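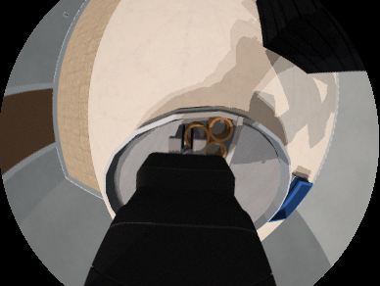 Three orange rings in the gray basin.

Subject: Re: [Stetside] ring toss distance for the July picnic
Date: 2/12/23

Hi all,

I wrote:
> Can we please settle the throwing line before we book the
> field again? Last July the grown-ups were tossing from the
> same spot as the little kids and half of them gave up after
> one turn. I'd also like to know if anyone still has the old
> score sheets. I looked in the blue crate and only found the
> croquet rules.

Replying to myself because I got a bunch of answers off-list (thank you!) and it seems silly to keep them in my inbox.

First, the score sheets are found. They were in the Akinola Street garage, inside the badminton box, along with a perfectly good tape measure and somebody's sunglasses. If you're missing sunglasses, write to me and tell me what color they are.

On the throwing line, most of you want two lines, and so do I. I tried it in my driveway last weekend with rope rings and a plastic tub, and 48 inches felt right for the small kids. They'll miss plenty from there, but they'll get one in often enough to want another turn. For everybody else I'm going with 90 inches. I know a couple of you asked for farther than that, and I did try it, and I got nothing in at all and then lost a ring under the car. So 90 it is, unless somebody wants to come show me how it's done!

Measure from the front of the tub, please, and not from the middle. We had this argument last year and it went on longer than the game did.

Scoring stays the way it was: one point if the ring ends up in the tub, nothing if it bounces out, and a ring hanging on the rim gets thrown again. First to 13 wins. Somebody suggested extra points for landing a ring on top of another one, and I kind of love that, but I can already hear the shouting, so let's leave it for the finals and see how it goes.

The Citow Park people want the field form back early this year. They gave us permit number 1108, and you'll need it if you call them about anything (parking, the water spigot, the gate). Please don't call just to ask if we have the field. We have it.

Things I still need: more rope for rings, another tub that doesn't have a crack in it, and chalk or flour for marking the lines. I have duct tape coming out of my ears, so don't buy any. If your rope is the stiff yellow kind it won't hold a circle, I tried that too, and it sprang open and hit the mailbox.

Also, for whoever asked about the subject line on the last thread: yes, "Distance" was me, I hit send before I finished typing it. Sorry about that. Reply here and leave the old one alone.

Off to wind up the rest of the rope before the dog gets it.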